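家里那套塑料盒工具箱，你们是留着盒子还是早扔了？

发表于 2019年5月30日　楼主：Haoran Qian

搬家收拾到工具这一块卡住了，想听听大家意见。我这套是黑色塑料盒，橙色卡扣，里面一个萝卜一个坑那种，盖子里也嵌着东西。 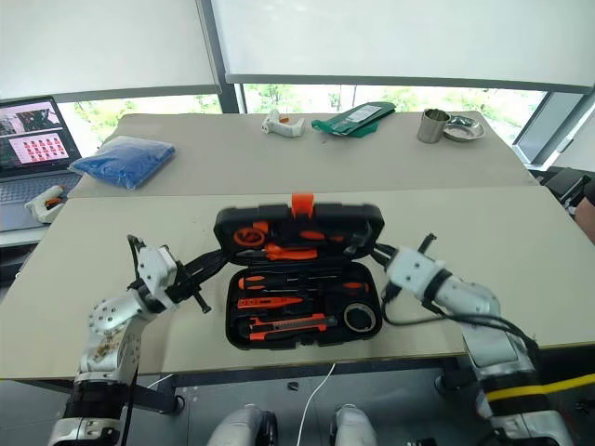 Saadet Avcı：盒子扔了吧。我前后买过两套这种的，盒子都没撑过第二次搬家。里面的格子是死的，你多买一把起子就没地方放，少一把又空着个坑看着难受。我现在全倒进一个帆布袋，要什么伸手一捞，哪有那么多讲究。

Haoran Qian（楼主）：帆布袋我试过！找一把小十字能把整个袋子翻到底，最后还被美工刀的壳子夹了一下手。盒子起码一打开就知道缺了什么。我这人丢三落四，坑空着对我来说是提醒，哈哈。

Ottilie Wallner：支持留盒子。我家用的是 Plotard 的老款，跟楼主这个不是一个牌子，但思路差不多，起子排一排，下面放刀，钳子在盖子上。用了好多年，只有卡扣换过一次，是自己拿铁丝弯的，丑，但是能扣上。说一句，盖子里放钳子这个设计我一直不喜欢，钳子重，卡槽一松，开盖就往下掉，我被砸过脚背。后来我在槽里垫了一小条自行车内胎，紧得很，现在要用点力才抠得出来。

Lorenz Mösli：内胎这招好，我用的是毛毡贴，就是贴椅子腿那种，时间长了掉毛。

Lorenz Mösli：另外问楼主一句，你那支测电笔还准吗？套装里送的测电笔我基本不信。去年11月换客厅的灯，我那支怎么碰都不亮，我就以为没电了，幸好又去把总闸拉了一遍。后来拿去插座上试，火线那边也不亮，早坏了。

Haoran Qian（楼主）：没试过……橙色那支，买来就躺在里面了。你这么一说我今晚就去试。

Forough Alipour：测电笔每次用之前，先找一个肯定有电的插座碰一下，亮了再去测你要动的那根线，测完再回那个插座碰一次。我父亲教的，他1957年生人，在厂里干了一辈子电工，家里的测电笔单独放一个抽屉，谁拿去拧螺丝他要发火的。顺便说，测电笔别跟起子混着扔，头磕坏了看不出来。所以在这件事上我反对楼上的帆布袋。

Saadet Avcı：好好好，测电笔我单独放，这条我认。但是盒子我还是不认。你们算过没有，一套里面真正常用的有几样？我家就是一把中号十字、一把一字、卷尺、美工刀，剩下的一年到头不动。为了这几样东西留那么大个盒子，柜子里又塞不进去，竖着放开盖的时候还哗啦一地。

Ottilie Wallner：竖着放是你的问题，不是盒子的问题 😂

Saadet Avcı：我家玄关柜就那么宽，只能竖着放啊！要不你来帮我放。

Lorenz Mösli：我两边都站一点。我是把常用的几把拿出来挂在门后，一块洞洞板，Flarport 的挂钩，大概是最便宜的那种，塑料的，挂钳子会往下坠，挂起子没事。盒子留着装不常用的，塞床底。出门去帮朋友装东西的时候再把那几把按回坑里，提着就走。这时候你就知道有盒子多方便了，帆布袋提上公交车叮铃咣啷的。

Haoran Qian（楼主）：床底可以考虑！新家床底是空的。不过门后挂东西我租的房子不让打孔，胶粘的挂钩你们有谁用过吗，能挂多久？

Lorenz Mösli：看墙面。瓷砖和玻璃上可以，乳胶漆的墙别想，掉下来还带一块皮，押金就没了。我在木门上粘过，夏天掉了一回，用酒精擦干净又粘上去，目前还在。

Forough Alipour：木门背面粘之前要擦干净，贴上去之后等一天再挂东西，很多人当场就挂，那肯定掉。还有别粘美工刀，家里有小孩的更别。

Haoran Qian（楼主）：记下了。再问一个，盒子里那卷胶带你们留吗？我现在就放在右下角那个位置，正好卡得住。但是我总怀疑在盒子里闷着会不会把边上粘得黏糊糊的。

Ottilie Wallner：会。尤其是放车里或者阳台，边上出胶，沾得满盒子都是灰。我那个是在阳台放了一个夏天，后来拿食用油擦的，擦完再用洗洁精。放屋里倒还好。你可以拿张烘焙纸剪个圆片垫在下面，好揭。

Saadet Avcı：胶带我一直挂在衣架上，衣架挂在柜子里，一卷一卷串着，多好。你们一个个真的太爱盒子了。

Lorenz Mösli：衣架这个我要抄。

Forough Alipour：美工刀片也说一下吧，旧刀片掰下来不要直接扔垃圾袋。我是找一个空的薄荷糖铁盒，攒着，满了用胶带缠死，外面写上“刀片”两个字再扔。以前收垃圾的师傅被扎过，从那以后我们整个楼道都这么弄。

Haoran Qian（楼主）：这个好，我家刚好有个空铁盒。说起来胶枪你们收哪里？那东西带根线，放哪个箱子都不合适，胶棒还老滚。

Ottilie Wallner：胶枪我放鞋盒，Rainer 的鞋盒最硬，盖子也紧。胶棒用橡皮筋扎一把塞边上。线不要绕在枪身上，刚用完还烫的时候绕上去，线皮会烫软，我有一把就是这么报废的。立着晾凉了再收。

Saadet Avcı：看吧，连胶枪你都要给它配个盒子。

Ottilie Wallner：对啊，盒子万岁。

Lorenz Mösli：说到配件，想补齐缺的起子的，别买成套的，去五金店单买就行。我在 Plirker 上看过那种100件套，批头占了一大半，还有好几个是我这辈子没见过的花型。真正能用上的，我数了数，14件。钱花在一把好十字上比什么都强，软的那种拧两下头就圆了，螺丝也跟着滑丝，后面更麻烦。

Saadet Avcı：这句话我双手赞成，我们终于有一件事意见一样了。滑丝的螺丝我拿宽橡皮筋垫着拧出来过，不过也就成功过一回。

Forough Alipour：橡皮筋对浅的有用，滑得厉害的没用。螺丝头露在外面的话拿钳子夹着转，慢一点。

Haoran Qian（楼主）：好，我总结一下我打算怎么弄：盒子留着，放床底，平放（Saadet 对不起了）。钳子的槽垫内胎。测电笔今晚先试，不亮就扔掉重买，单独放。胶带拿出来串衣架。胶枪找个鞋盒。那个像卷尺的圆家伙我想放厨房抽屉，量柜子方便，就是怕放出来就再也回不去了。

Ottilie Wallner：回不去的。我家三把卷尺，现在一把都找不着，最后一次见是在缝纫机旁边。

Saadet Avcı：放帆布袋里就不会丢。

Lorenz Mösli：……你上个月还在别的帖里问哪里买卷尺便宜。

Saadet Avcı：那是给我妈买的！！

Haoran Qian（楼主）：测电笔试了，插座上能亮，不过很暗，要拿手挡着光才看得见。算能用还是算坏的？

Forough Alipour：白天看着暗是常有的，但是如果挡着光都要使劲看，换一支吧，没多少钱。换之前别拿它干活。

Haoran Qian（楼主）：行，换。明天顺路去五金店，再带一把中号十字。谢谢各位。

相关帖子
· 租房不打孔，厨房还能挂什么
· 旧起子头生锈了怎么处理
· 搬家纸箱哪里收，求推荐
· 胶枪拉丝怎么办
· 阳台柜子整理打卡（第二楼）

联系管理员　|　版权归发帖人所有，转载请先询问　|　返回顶部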